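Aprender a hacer pan de centeno a los cuarenta y tantos

28 de octubre de 2024

¡Por fin me ha salido! Llevo desde septiembre peleándome con el centeno integral y ayer saqué del horno un pan con la miga húmeda, la corteza agrietada y ese olor ácido que te llena el pasillo entero. Me comí la primera rebanada de pie, con mantequilla y sal gorda (sí, ya sé que hay que esperar un día).

La masa madre la llamo Grimwood y vive en un bote junto a la ventana. Le doy 30 gramos de harina cada noche y la tapo con un plato. Con el trigo yo amasaba como una loca, pero el centeno es otra historia: es barro. Se mezcla con cuchara, se echa al molde con las manos mojadas y se alisa por encima – nada más.

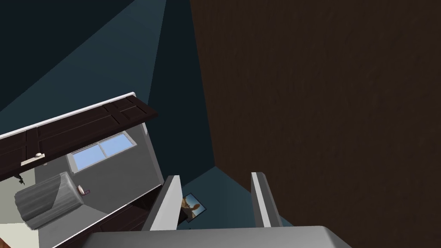
Manon Sawatzky me escribió enseguida que ella escalda una parte de la harina con agua hirviendo la noche anterior, y que desde entonces el pan le aguanta tierno una semana. ¡Me encantó la idea! Lo probé con 183 gramos de harina y 336 de agua, removiendo hasta que quedó una especie de papilla brillante y dulzona.

El cambio es enorme, sobre todo en el sabor. Hay un punto de malta, casi de caramelo, que antes no aparecía por ningún lado, y eso que no lleva ni miel ni azúcar. 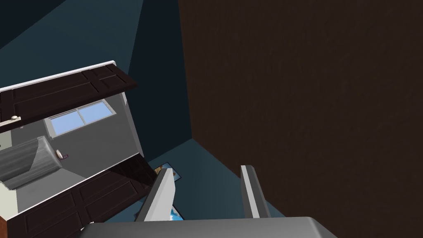 Con la fermentación sigo yendo a ojo. Cuando asoman agujeritos en la superficie, al horno muy fuerte, y a los diez minutos bajo la temperatura. El próximo llevará alcaravea y quizá unas pipas tostadas. Si alguien tiene una buena proporción para las semillas, que me la deje en los comentarios, que el sábado no, ¡mañana mismo vuelvo a mezclar!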